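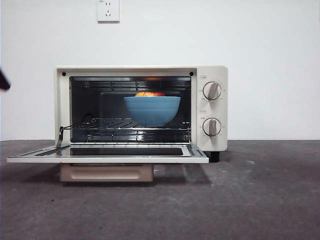
Turkus Oven Task: toaster oven with the door down and a blue bowl on the rack, fixed camera view.

Turkus is a training and test package for robot arms that work around small kitchen appliances. It was put together by Sinis to compare two ways of teaching an arm to handle objects in tight spaces, and it is sold to labs that want to repeat the comparison or run their own.

The method, called Floren, splits each task into a reach stage and a contact stage. A separate policy is trained for each one. The reach policy uses the fixed camera. The contact policy uses the wrist camera, and control passes to it when the gripper gets close to the target. The baseline is a single policy that uses both cameras the whole time.

Both were trained on 100 demonstrations per task, recorded by teleoperation. Each was then tested over 40 trials per task, with the start position of the arm changed between trials.

The two-stage policy did better on tasks where the gripper has to pass close to a rim, a door or a rack. On open floor there was little to choose between them. Most failures came at the handoff, when the wrist camera had a poor view of the target and the contact policy started from the wrong height.
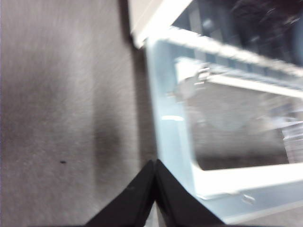 Clear plastic is still the hardest material for the contact policy. Edges wash out under bright light, and the floor seen through a wall can look much like the floor beside it. Adding more demonstrations at slow speed helped, and these are marked in the index so they can be left out.

What you get:
Synchronized video from 2 cameras
Joint positions and gripper state for every step
Trained weights for Floren and the baseline
Test sheets with start positions and results

The package works with the Owino control software, version 2 or later. Arms and cameras are not included. Labs using a different gripper should plan to retrain the contact policy. The reach policy can usually be kept as it is.

Orders placed by Sunday ship the following week.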